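Folding talk, Trutham library, evening session. Notes for me (Svenja)

Say hi, thank Myfanwy Powell for the tables. Start with the confession: I love folding sweatpants! They are the one thing in the laundry pile most people give up on, and that's a shame, they're lovely to fold once you know where to begin.

Begin at the waistband. Elastic wants to bunch up, so get it straight and let the legs follow. 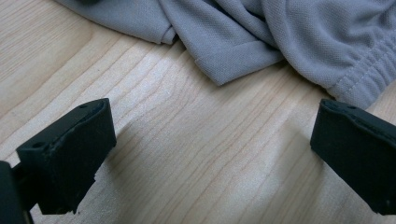 Do you have to iron sweatpants before folding them? A good shake and a smoothing with the flat of your hand will do it.

Pause and let them feel the sample cloth (pass it down both rows). Talk about knits here: they stretch, they creep, they forgive you. Pull gently, don't tug. Remo Thaler's trick is to stroke from the hip down to the cuff, and it's so satisfying!
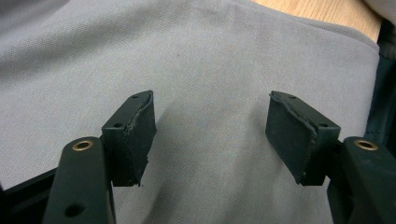 What if the fabric is thick and the fold keeps springing open? Fold in thirds instead of halves, and press the air out with your forearm before the last turn.

Now the big moment, everyone up to the tables. 4 pairs per table, mixed sizes, so they'll have to swap.
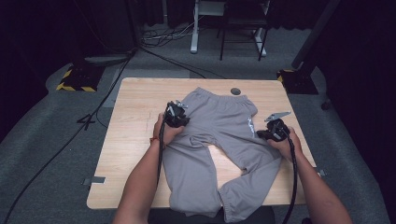

My order is always the same: flat first, one leg over the other, tuck the crotch point in so you get a rectangle, then up from the cuffs to the waist. Go slow here, people rush it. With the waistband at the far side of the table and the cuffs toward you, as on these light gray ones, you can fold away from yourself and keep your elbows in. A leg that's doubled back like the right one needs opening out first. Then fold!

Leire Benítez will ask about drawers versus shelves. Drawers: stand them up on the fold. Shelves: stack, waist to the back.

Leave 17 minutes for practice. Hand out the Pudness sheets at the door.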